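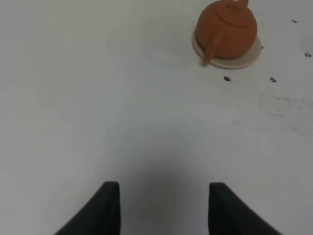

I have been asked three times since December when there will be a robot that does the housework, twice by my mother. My usual reply is that it depends on what you mean by housework. Carrying something from one place to another is close, at least in a tidy room. Deciding that a table needs wiping is much further away. Take a small clay teapot on a cream saucer, with a few dark specks on the table near it and a faint grey smudge. Anyone in my family would lift the pot, run a cloth over the table and put the pot back without thinking about it. For a pair of black gripper fingers, that is several jobs, and most of them are still hard.

I should say where I'm coming from. I spent a good part of my working life at Farquharson, on the packing side, and we had automatic machines there long before anyone was excited about them. They were very good. They put the same thing in the same box all day and all night. If a box arrived slightly crushed, the line stopped and one of us walked over and sorted it out with our hands. Keir Rankin, who ran the night shift, used to say he was paid for the walk.

The new arms are different, and I don't want to be unfair to them. You don't tell them where everything is to the nearest hair. They are shown a job over and over by a person steering them, and they pick up the pattern. Ruaridh Cowie works on this at Nastero and has been patient with my questions. The last set he told me about had 1,673 goes at picking things up and putting them down, and he described that as small. When I asked whether it could do my kitchen now, he laughed for a bit longer than I thought was needed.

Start with the lifting. A teapot is round and smooth, and the lid is a separate piece that sits on top. You and I know to keep it level, and to put a finger on the lid if it has to tip. Two straight fingers can't do that. They can squeeze the body, if it fits between them, or go for the knob and find they have lifted only the lid. Then there's the question of whether the pot is full, which changes the weight and how fast you can safely swing it about. I check by picking it up a tiny amount first. Ruaridh says an arm can do that too, if it has some way of feeling the load and has been taught to care.

The saucer is worse in my opinion. It is flat and close to the table, so there's not much to get hold of. People slide a saucer to the edge and get a thumb under it, or tilt it with a fingernail. I had never noticed I did this until I tried clearing up with a pair of kitchen tongs to see what the fuss was about. I chipped one saucer and gave up on the second.

Then the wiping. Crumbs need to go somewhere, and if you push a cloth across them in the wrong direction they end up on the floor. A smudge may need water, or a bit of pressure, or may be a scuff that won't ever come out. I find out by rubbing it. If it doesn't shift after 2 or 3 rubs I stop. A machine needs to know when to stop as well, otherwise it will polish the same mark until teatime – and I have known people like that, to be fair.

None of this means it can't be done. I've seen a clip of an arm at Nundby wiping down a bench, and it was decent work, slow but thorough. The bench had been cleared first by a person. That seems to be the stage we're at in a lot of places. The machine does the middle of the job and somebody does both ends.

On the shop floor that can still be worth paying for. If the bench is wiped 2,000 times a year, you can arrange the room to suit the machine, and put the cloths and the bin where it can reach them. At home you would be arranging your kitchen around it, and mine is too small for that. I'd also want it out of the way when I'm cooking.

My mother has read a piece about the Flilport trial and wants to know if she can put her name down. I have told her to keep her dishcloth for now. I'm going to see Ruaridh's set-up again in the spring, and I've asked him to let me bring my own teapot, the one with the loose lid.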